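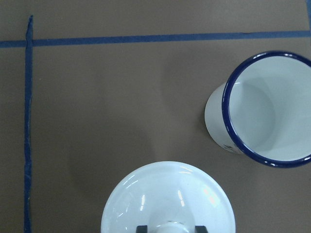
Oficina de Organização Doméstica, apostila da aula 4
Superfícies, quadrículas e o lugar de cada coisa

Tempo de leitura: 5 minutos

Bem-vindos de volta, e que bom que tanta gente trouxe o caderno desta vez! Na aula passada ficamos nas gavetas (e nas gavetas teríamos ficado o semestre inteiro, se dependesse de mim), mas hoje vamos ao tampo, à superfície aberta, que é onde a bagunça costuma começar.

O material é barato: papel kraft, fita azul de pintor e a louça que vocês tiverem em casa. Estendam o papel, alisem com a palma da mão e marquem as linhas compridas primeiro, depois as que cruzam. Quem rasga a fita com os dedos fica com pontas irregulares, e não faz mal nenhum. Na turma de novembro um grupo passou metade da aula aparando pontinhas com tesoura, e a louça continuou toda dentro da caixa.
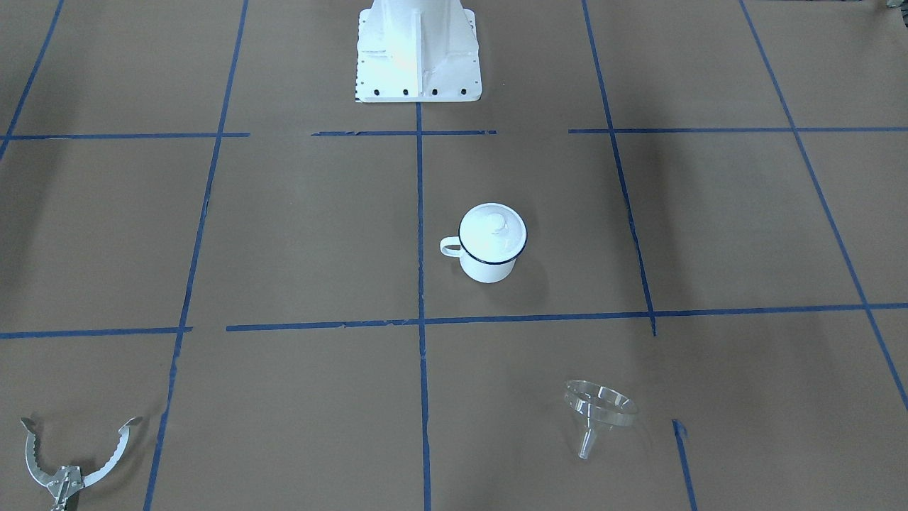

Os quadrados devem ser grandes, generosos mesmo, para que uma caneca e a sua tampa caibam no mesmo espaço com folga. Se uma linha ficar interrompida ou um pouco torta, sigam em frente; o olho completa o que falta. No método Katayama, que está na página 36 do caderno, cada quadrado recebe uma família de objetos, e eu gosto de começar pelas peças esmaltadas, tão fáceis de reconhecer de longe.

Agora as tampas, minhas queridas tampas! Separem as de vidro das de cerâmica e deixem cada uma com o pegador para cima, perto da peça com que vai ser guardada. As ferramentas compridas, como as pinças de alcance, ficam para o fim.

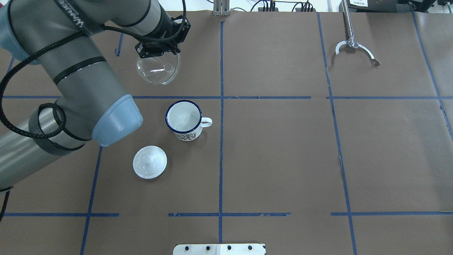

Caneca esmaltada de borda azul, tampa de vidro, tampa branca de cerâmica e pinça de alcance sobre o papel quadriculado com fita.

Para a próxima aula: montem a quadrícula em casa, escolham uma prateleira só e anotem o que ficou sem quadrado. Quem não tiver espaço pode usar a sala 533, no prédio Drurska, e o papel fica no armário do fundo. Tragam também a lista de tampas sem par (a minha é vergonhosamente longa).

Este site usa cookies para melhorar a sua navegação. Aceitar | Preferências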